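Greifer im Hobbykeller vergleichen: was sich bei mir bewährt hat

Seit im Juni die Werkstattecke endlich fertig geworden ist, bekomme ich immer wieder Post von Leserinnen und Lesern, die sich einen kleinen Tischarm zugelegt haben und nun vor der Frage stehen, welcher Greifer daran gehört. Ich probiere gerade selbst drei Stück nebeneinander aus, den Zweifinger von Ulteck, den etwas schwereren von Lozano und den weichen Aufsatz von Morkunden, und schreibe einfach einmal auf, was mir dabei geholfen hat. Manches davon hätte ich gern vor dem ersten Einkauf gewusst, dann läge jetzt weniger in der Schublade!

Erst messen, dann bestellen
Nehmen Sie die Sachen, die der Arm später greifen soll, wirklich in die Hand und legen Sie den Messschieber an. Meine größte Schale hat an der breitesten Stelle 68 mm, und damit war der Ulteck mit seinen flachen Backen schon knapp. Rechnen Sie auf jeder Seite 9 mm Luft dazu, sonst stößt eine Fingerspitze beim Absenken an, sobald der Arm nur ein wenig schief ankommt. Und das tut er am Anfang, glauben Sie mir, immer.

Immer dieselben Prüfstücke
Ich habe eine alte Brotdose voll davon: einen Holzklotz, einen Schwamm, eine Garnrolle, ein Ei aus Gips (vom Osterbasteln übrig) und einen Salzstreuer. Jeder Greifer bekommt dieselben Stücke in derselben Reihenfolge, und ich notiere nur, ob er hält, rutscht oder drückt. Nach 39 Griffen pro Greifer hatte ich ein ziemlich klares Bild. Der weiche Aufsatz ist beim Gipsei herrlich und beim Holzklotz eine Plage, beim Lozano ist es genau andersherum.

Backen bekleben
Glatte Finger werden mit einem Streifen Fahrradschlauch gleich viel griffiger. Mit Spiritus entfetten, Kontaktkleber dünn auftragen, ablüften lassen, fest andrücken und über Nacht in der Zwinge lassen. Doppelseitiges Klebeband geht zur Not auch, wandert aber nach ein paar Tagen seitlich heraus und sammelt jeden Fussel ein.

Kamera nah an die Finger
Karla Palacios aus unserem Bastelkreis hat mich dazu überredet, die Kamera nicht mehr am Regal, sondern direkt am Handgelenk zu befestigen, und seitdem sehe ich, ob beide Finger wirklich gleich weit vom Gegenstand entfernt sind. Bei runden, hellen Dingen lohnt es sich, die Lampe seitlich zu stellen und vorher nachzuschauen, wohin der Schatten fällt. Ein dunkler Fleck mitten auf einer grauen Kuppel sieht für eine einfache Bilderkennung schnell wie eine Kante aus.

Vorher in der Simulation üben
Wer mag, spielt den Griff zuerst am Rechner durch. Ich nehme dafür Asura und stelle mir einen Holzboden und ein großes, rundes Teil hinein, an das die Finger von beiden Seiten heranfahren.
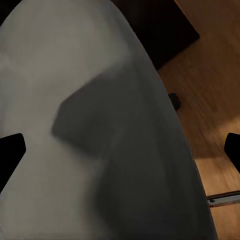
Das kostet einen Abend Einarbeitung und danach fast keine Zeit mehr, und man kann in aller Ruhe die Anfahrhöhe verändern, ohne dass etwas vom Tisch fällt. Nur auf die Reibungswerte verlasse ich mich nicht, die stelle ich nach den ersten echten Griffen noch einmal nach.

Kabel und Schrauben
Das Greiferkabel bitte mit einer kleinen Schlaufe am letzten Gelenk festbinden, am besten mit Klettband. Die Schrauben der Backen ziehe ich nach jedem Bastelnachmittag handfest nach. Und falls Sie gebraucht kaufen: Fragen Sie nach dem Steckertyp! Mein Adapter für den Lozano hat drei Wochen gebraucht, und so lange lag das gute Stück neben dem Nähkästchen.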